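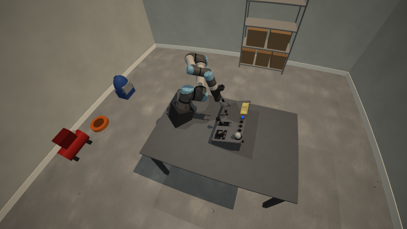
Workshop > Tips > Small robot arms

29 September 2023 – by the Wandis bench desk

Arm won't stop where you told it? Ours came in low over the control box and dipped toward a switch. Kept leaning. Motor hummed, joint got warm, nothing tripped. Quick list from the cleanup.

Kill power at the wall first. Don't reach in while it's holding.

Let it sit 15 minutes before you touch the joints.

Re-home it. Ours was off by 12 mm after the power cut – it had kept the old zero and carried on.

Set a floor height in the software. Tall stuff like levers and joysticks needs it's own clearance, measure with the stick pushed every way.

Check the bolts under the pedestal. One of ours was finger tight.

First run at 28 percent speed or less, hand on the stop button. Gripper closed, nothing in it.

Bent toggle? Replace it. Don't bend it back, we tried and it snaped.

Comments (3)

pirihi_shed: Same thing on mine, loose bolt. Thanks

gluepot1967: does the zero thing happen with the Stillolar controller too?

benchrat: Yes. Re-home every time, gluepot.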